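Staff Forum > Facilities and Supplies > Storage and Furniture
Topic: Compartment trays for the shared worktables

k_oshima (Moderator)
Posted March 12, 2018
Colleagues are asked to comment on the proposed purchase of 50 plastic organizer trays for the shared worktables at the Galang building. The total quoted by the supplier, Jemell, is $675, delivery included. Comments will be forwarded to the Supplies Office with the order form.

The tray under consideration is transparent with a smoke-gray tint. Dividers separate the inside into compartments, so that small items may be kept apart and still be seen.

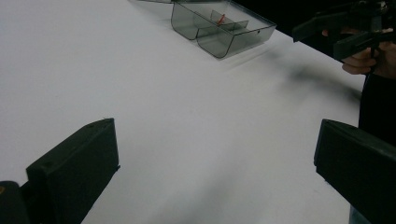 Sample tray on a white worktable, Galang building.

Departments that do not require trays should state this in the thread.
Kumiko Oshima, Supplies Office

records_desk2
The Records Section supports the purchase. Our clips, tabs and date stamps are at present kept in mugs, and staff spend time each morning sorting them. We request 12.

halvorsen_b
I must register an objection. The Kollino building bought divided trays two years ago, and most of them now hold dead pens and rubber bands. A tray left out on a table invites deposits. The drawers we already have are adequate if they are cleared on a regular schedule.

records_desk2
With respect to the previous post, the worktables in our section have no drawers.

halvorsen_b
I accept the correction as it concerns Records. My objection stands for the second floor.

mailroom_lead
Could the moderator confirm whether the dividers can be removed? We would need one section long enough for a letter opener. We would also prefer a darker tint, as clear plastic shows dust and fingerprints very quickly.

k_oshima (Moderator)
I have put the question about the dividers to Jemell and will post the reply. A darker tint is not offered at this price. The Staloso tray comes in solid black, but the quotation for the same quantity was $1,214.

mailroom_lead
Thank you. At that difference the Mail Room will accept the tinted tray. Please enter us for eight.

halvorsen_b
May I suggest that 25 be ordered now and the remainder reviewed in July? The second floor requests none.

k_oshima (Moderator)
The suggestion has been added to the order form. Jemell will be asked whether the unit price holds for the smaller quantity.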